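Planning the Purchase of a Small Robot Cell
Course handout, unit 4
Prepared by Kristóf Illés. Corrections from Judit Balogh are included.

What this unit is for

In the first three units we spoke of how an arm moves and how it is programmed. Now we come to the money. Many of you will one day be asked to write a purchase plan for a small automated workplace, and the person who asks will usually want one number by the next morning. Please do not give one number. Give a list, and let the number come from the list.

Our case through the whole unit is Skisdale, a small company which packs mixed gift items. They wish to buy one table-top arm for picking single pieces and placing them into containers. Donnie Sutherland wrote their first request, and you will receive a copy in the seminar. It is one page long and mentions only the arm.

4.1 Begin with the objects

Before any catalogue is opened, write down what the gripper must hold. For each object note the width at the place of gripping, the weight, the surface, and what happens if it falls. The last point is often forgotten. A dropped pen costs nothing, but a dropped cup must be replaced, and somebody must stop the work to clean the table.

Skisdale's items are very different from each other, so we cannot plan with one "average" item. In our simulated cell we keep a similar mixture: a marker pen, a porcelain cup, a small orange bottle, a toy car, a container with a round yellow lid, a planter in the form of a strawberry.

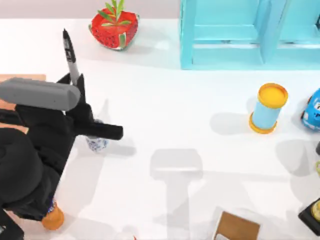
4.2 Simulation as a budget line

In the simulation the marker is held nearly upright between two fingers, and the porcelain cup is directly under the gripper. One finger partly hides the cup. For the budget this is a useful warning. If the planned camera looks from a similar side, it may also lose the cup, and a second camera with its mounting and cable must go on the list. It is much cheaper to find this before the order is signed.

Simulation is not free, however. Count the licence, the computer, and the hours of the person who prepares the models. Noel Baluyot, who built our cell, advises to write the hours separately from the licence, as managers tend to accept the second and cut the first.

4.3 The main lines of the plan

Use these headings in your own plan, in this order:

Arm and controller
Gripper, with spare fingers
Table, shelf and fixing parts
Cameras and lighting
Safety equipment and risk assessment
Simulation and programming hours
Training of staff
Delivery, installation and first service
Reserve

For the exercise we take two offers. Trarkico sells the arm with a two-finger gripper included, and spare fingers cost 300 euros for a set. Plotier sells the arm alone, and the gripper is a separate line. The Plotier offer looks lower on the first page. Read both until the end, including the delivery conditions, before you compare them. The first service visit costs 975 euros with either seller.

The reserve is 10 per cent of all other lines together. Do not hide it inside them. If it is hidden, you cannot defend it, and you also cannot see when it has been spent.

4.4 Space on the table

A frequent mistake is to measure only the base of the arm. The arm also needs free room above the table and beside it, and tall things at the back, such as a shelf or a plant, can stand in the path of the elbow. Draw the table from above and from the side, and put all fixed objects on both drawings. If the table must be larger, correct the third line of the plan on the same day, or it will be forgotten.

4.5 Time

Equipment arrives later than promised. In the case, the order is placed in April and training cannot begin until the arm is installed. Make a simple calendar and mark which payments fall before delivery. Irén Bakos will show in the seminar how a payment in advance changes the plan for a small firm.

Homework

Prepare a purchase plan for Skisdale with both offers side by side. Add half a page on which objects you would leave to hand packing in the first year, and explain the effect on the gripper line. Please bring it printed to the seminar.

Reading: Prokopenko case, pages in the course folder.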